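Questions we get about demonstration data (and some we wish we got more)

Updated in May. Kept by Mared Gwilliam, with grumbling from the rest of the Plullo data group. If your question is about payroll or badge access, you want a different page.

Why does the robot need a person to show it anything? I thought it learned by itself.

It doesn't. A person moves the arms through a task, the system records what the cameras saw and where the joints were, and a model is trained to copy that. When a sales page says a robot "taught itself to fold laundry," ask how many hours of people folding laundry went in first. Sometimes the answer is in an appendix. Often there isn't an appendix.

How many examples does one task take?

We don't know, and we'd be suspicious of anyone who gives you one number. Our first cloth task was supposed to need 200. At 200 the arm reached for the right part of the table and closed on air a lot of the time. We went to 3000 and it got better, but we had also swapped the fingers and moved a lamp along the way, so don't ask us which change did it. Harsh Srivastava thinks we could have stopped well before that. He may be right. We didn't save the checkpoints that would have settled it.

Why so much clothing?

Clothes are cheap, they don't break, and they're hard. A block looks like a block from any side. A jacket dropped on a table lands differently each time, and the sleeve you wanted is under the rest of it. Clothing also makes for good videos, and I suspect that has more to do with its popularity in this field than people admit.

What does an operator do during an episode?

Puts the garment down, takes the arms to the start pose, starts the recording, does the task, stops the recording, marks it good or bad. Then does it again. Most of the skill is in doing it at an even speed. People who are good with their hands tend to rush, and a rushed episode is hard to learn from.

Both arms are recorded for the whole episode, including when only one of them is working.
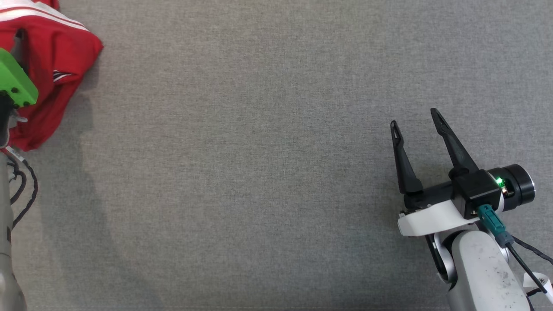 New operators find this wasteful and ask if they can park the arm they aren't using. Please don't. If one arm holds the cloth while the other waits, the waiting is part of the example, and the model has to learn when to leave an arm alone. We found this out with a batch where the idle arm was left wherever it had stopped the time before. The trained policy would send that arm wandering in the middle of a fold. Rhodri Hughes threw out the whole batch, and I still think he was correct.

Should the garment be placed the same way each time?

No. You will feel a pull toward neatness after lunch. Fight it. Drop it, bunch it up, put it near a corner. We had one week where nearly every start looked alike, and the policy from that week scored 83 percent on our own test and fell apart when a visitor put the shirt down instead of one of us. The 83 went on a slide anyway. I asked for it to be taken off and was told it was "directionally useful."

Do failed attempts get kept?

They get kept but marked. A missed grasp followed by a clean second try is useful and should be marked good, with the retry box checked. A missed grasp followed by the operator reaching in with a hand is bad. There's a third kind, where the operator fumbles for a long time and gets there in the end. The guide says to mark those good. Lleucu Griffiths and I both think the guide is wrong, and we have said so, and for now you should follow the guide.

Who checks the labels?

Two people look at a sample on Tuesday. They agree on most of it. Where they disagree it is nearly always about what counts as folded, and no written definition has fixed that yet. The current one says "edges approximately aligned," so you can see the problem.

Can't you do all this in simulation?

Some of it. We tried Cletow for the rigid tasks and it was fine. For cloth, the simulated shirt behaved like a shirt somebody had described over the phone. Qiuyue Fu is still working on it and is more hopeful than I am. If her next version works I'll rewrite this answer.

We've been offered a dataset from another lab. Should we just use that?

Look at it first. Watch whole episodes, picked at random, and don't rely on the highlight clips. Check whether the camera positions are anything like yours and whether the gripper is. The Wastum set we were given had a lovely web page, and a good share of the episodes stopped before the task was finished, all marked as successes. We used the rest, and it may have helped a little. We ran that comparison once, and once isn't enough to say.

Will this put the people in the sorting room out of work?

The honest answer from this group is that nothing we have trained could get through a morning in that room. It handles one garment at a time, on a bare surface, slowly, with someone standing by. What management plans to do in five years is a question for management, and I'd ask for the answer in writing.

Does more data always help?

More varied data has usually helped us. More of the same has mostly helped the graph of how much data we have. When someone from outside asks for the size of the set, they get the total. Ask for the number of different garments too. It's a much smaller number, and we would like it to be bigger.

I have old shirts. Do you want them?

Yes. Clean, please, with the buttons still on. Leave them in the bin by the De Luca bench and write the fabric on a piece of tape if the tag is gone. No sequins after last time.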